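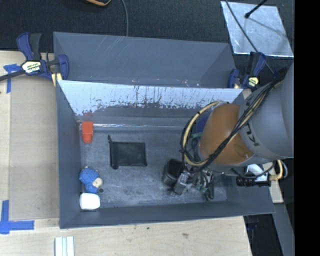 Como retomar o contacto com uma amiga depois de muito tempo sem falar?

Jasper Dierckx
19 de maio de 2023

Boa tarde a todos. Peço já desculpa pelo meu português, aprendo desde que vim morar para Setúbal e ainda escrevo devagar.

Tive uma amiga muito próxima quando trabalhávamos os dois na Villovness. Almoçávamos juntos quase todos os dias, e ela ajudou-me com os papéis da casa quando eu não percebia nada. Depois ela mudou de cidade, eu mudei de emprego, e as mensagens ficaram cada vez mais curtas. A última foi minha: ela mandou uma fotografia da filha e eu respondi só com um coração. Passaram cinco anos.

Não houve nenhuma discussão. Agora soube por uma antiga colega que o pai dela faleceu em outubro. Queria escrever-lhe, mas tenho medo que pareça falso aparecer só por causa disto, e tão tarde. É melhor telefonar, mandar uma mensagem ou escrever uma carta de papel? E devo falar do pai logo no início?

Svyatoslav Koval
Escreva uma carta curta, ou uma mensagem comprida se não tiver a morada. O telefone eu deixava para depois, porque obriga a outra pessoa a responder no mesmo momento, e ela pode estar no trabalho ou com a filha.

Também não sou português de nascimento e passei por uma coisa parecida. Perdi o contacto com um amigo da escola, o Lukoševičius (sempre o chamámos pelo apelido, até a mãe dele se ria). Ficámos nove anos sem falar. Quando a mulher dele adoeceu, demorei muitas semanas a escrever, porque queria encontrar a frase perfeita. No fim mandei cinco linhas. Ele respondeu na mesma noite e disse que tinha pensado em mim várias vezes, mas que tinha vergonha igual à minha.

Sobre o pai, eu falava logo na primeira ou na segunda frase. Se deixar para o fim, ela vai ler a carta toda a perguntar-se se o Jasper sabe ou não sabe. Pode ser uma coisa simples: «Soube há pouco tempo do teu pai e tenho muita pena.» Se o conheceu, conte uma lembrança dele, mesmo pequena. Depois diga uma ou duas coisas da sua vida, para ela ter a que responder, e deixe o seu número de telefone.

Não gaste meia página com as desculpas pelo silêncio. Uma frase chega. Quando uma pessoa pede muitas desculpas, a outra sente que tem de a consolar, e neste caso quem precisa de consolo é ela. Eu também não escrevia «temos de combinar um café». Proponha mais tarde, com um dia concreto, se a conversa continuar.

Se ela não responder, espere. Pode mandar um postal no Natal ou nos anos dela, sem perguntar se recebeu a carta.

Hustidico
concordo com o de cima mas acho que carta é complicar, manda mensagem e pronto. o pior que pode acontecer é ela nao responder e ficas igual. a minha prima vive a 1.558 km daqui e falamos por audios, as vezes passam meses, ninguem se chateia

Brurkesska
Eu estive do outro lado. Quando perdi a minha mãe, nas primeiras duas semanas recebi tantas mensagens que nem as consegui ler todas. Depois, quase nada. Uma antiga vizinha escreveu-me meio ano mais tarde e foi a carta que guardei. Por isso não acho que seja tarde.

Só discordo numa coisa: se ela era pessoa de falar muito ao telefone, pergunte na mensagem se pode ligar-lhe num domingo à tarde. Há pessoas que não gostam de escrever, e podem demorar meses a responder por causa disso.

Jasper Dierckx
Muito obrigado aos três. Conheci o pai, sim, uma vez ele levou-nos à praia e passou a tarde inteira a explicar-me as regras da sueca, que ainda hoje não sei jogar. Vou começar por aí. A antiga colega ficou de me arranjar a morada.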